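Section 16: When the Skilis arm drops or double-picks a hanging item

Most shops meet this fault in the first month or so, and it's nearly always an easy one to put right, so please don't worry.

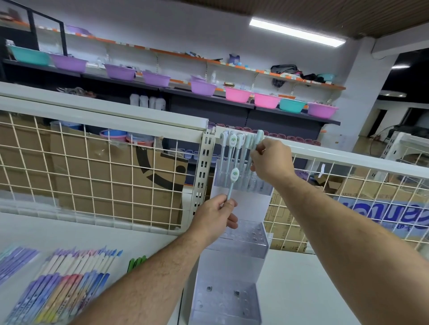

Code 258 means the gripper closed and the arm moved off, but the load reading didn't match a single item. It may have picked up nothing at all, or two things at once. Light goods on hook bars, toothbrushes especially, are the usual culprits.

CAUTION: Press the red stop button and wait for the light to go steady before you reach anywhere near the rack. A paused arm can still move — please treat it as live.

1. Press stop, then turn the key to HOLD.
2. Support whatever is in the gripper with one hand and press RELEASE with the other.
3. Hang the items back on the bar by hand, leaving a little space between neighbours.
4. Wipe the finger pads with a dry cloth. Grease or dust will make them slip.
5. Step back behind the floor line, turn the key to RUN and choose Re-teach Row. Let it finish, even if it seems to be dawdling.

Note: If the code comes back within 24 picks, leave the arm on HOLD and ring your Sakix service desk. Have the pick total from the Status page handy (it will look something like 3,556).

Related items
Changing the finger pads
Setting up a Xaba hook bar
Floor line and stop button checks
Fladermont counter mounts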